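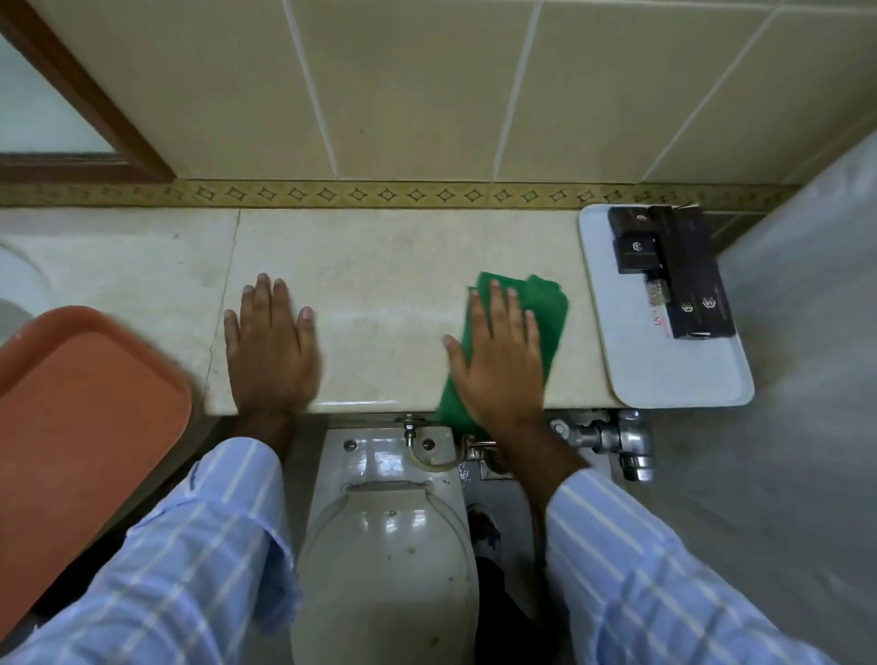

Green cloth, marble ledge, Monday morning.

I have been meaning to write about moving back to a small town for months now, and every time I sit down to do it I end up wandering off to do something else (usually eating toast). So today I made a pot of coffee, shut the laptop on everything but this page, and told myself I couldn't get up until it was done.

We left the city for Donham a year ago this November. It's 153 miles from our old apartment, and my mother thought we'd lost our minds. I'd grown up in a place a lot like it and spent my whole youth planning my escape, so I can see her point! But the rent had gone up by another 300 dollars a month, and one evening I looked at my husband over a plate of takeout noodles and we both sort of knew.

What I'd forgotten is how long everything takes, in a nice way. Going out for stamps is a 40 minute trip because you have to hear about the new bridge, and then somebody's knee, and then the bridge again. I used to get so impatient with that as a girl. Now I find I leave the house early on purpose, and I have opinions about the bridge.

The winter was harder than I'd expected, I'll admit that. It gets dark early, the one good bakery closes until March, and I was lonely in a way I hadn't been since college. I joined the Thursday choir in Drerum mostly to get out of the house. I'm a very average alto and we sing in a hall with terrible heating, but I come home every week with my ears ringing and my cheeks pink, and I wouldn't give it up now for anything.

We still miss things. Good dumplings, the late movie, walking home with the whole street lit up. We drive back every couple of months and stuff ourselves silly, and then somewhere past the reservoir on the way home I start looking out for the water tower.

The choir's winter concert is coming up and I still don't know the second page of the Latin piece, so I'd better go and hum at the cat.

Recent posts
The great bridge debate
Soup for a cold kitchen
A weekend in Rumon
What I packed and shouldn't have
Learning to sing alto at my age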